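Workshop Handout: Looking After the Arm Cell
Skastville Technical Workshops, Unit 2
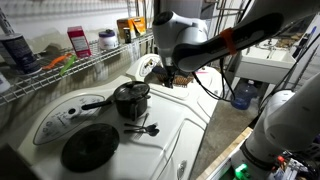

The cell you will be working on has one arm carrying a gripper, a second arm, and a controller we call the Hoder. Before you touch any of it, read these notes through once and bring them with you. Most of the faults we see come from three places: the cables, the wrist and the fingers of the gripper. Cables come first. An arm hung over work surfaces, as ours is over the laundry appliance tops, needs slack to turn its wrist, and the thin black cables that droop under the forearm in long loops are that slack. Follow each loop with your eye from the arm down towards the floor and look for anything it could catch on when the arm swings. Appliance edges, knobs, pan handles and shelf rails are the usual ones.

Before you start

Sign the sheet on the door. Tell whoever is at the Workero terminal that you are going into the cell, and wait for an answer. Press the stop button, turn the isolator off and put your own padlock on it. Keep the key in your pocket. A stopped arm can still drop a little when its brakes are released, so never put your head or shoulders under it while someone else is at the controller.

Loose items on the work surfaces can stay where they are for a visual check. For anything that needs the arm to move, clear the tops under the gripper and put the pans and cutlery in the crate. Glass does not go in the cell at any time.

Checking the cables

Work from the base upwards. Run a gloved hand along each cable and feel for flat spots, nicks and stiff places. Look hardest where the cable enters a plug or goes under a strap, as that is where it bends most. A strap should hold the cable without squashing it. If you cannot slide a thin card under the strap, it is too tight.

Then check the slack. With power back on and the arm in slow mode, one person moves the wrist to each end of its travel while the other watches from outside the line on the floor. The loops should open and close freely. If a loop goes straight before the wrist gets to its limit, stop, bring the arm back and refit the strap lower down. Do not cure a hanging loop by pulling it tight. We lost 18 days last December to a cable that had been tidied up that way - it broke inside the sleeve and the fault came and went.

Checking the gripper

Power off and padlock on again. Wipe both fingers with a dry cloth and look at the pads. Change them as a pair if either one is shiny, split or lifting at the corner. The pads are held by 2 small screws each. Start both by hand before you use the driver, and do not use thread glue on them.

Hold the gripper body and try to rock it from side to side. There should be no play. If there is, tighten the mounting bolts a little at a time, working across the circle, using the torque value on the card inside the tool cupboard. If it still rocks, the fault is further up in the wrist and you should leave it alone and write it in the log.

Setting the rest height

The rest position should leave the gripper clear of the tallest thing we ever put on the tops, which is a lidded saucepan. After any change of pads or gripper, bring the arm down in slow mode over the test block and save the new height on the Hoder as a Jin point (the name is left over from the old software). Move the arm away and call the point back 3 times. It must stop at the same mark each time. If it does not, delete the point and check the mounting bolts again before saving another.

Putting the cell back to work

Take your padlock off last, after the tools have been counted back into the cupboard. Run the short warm-up routine with the tops clear and stay until it finishes. Listen for clicking at the wrist.

Write up what you did in the log, including things you checked and found to be all right. The full check is done on Sunday when the cell is not booked. Pads and cables are also looked at before any long run.

For next session: read the controller fault list and bring safety glasses and cut-resistant gloves.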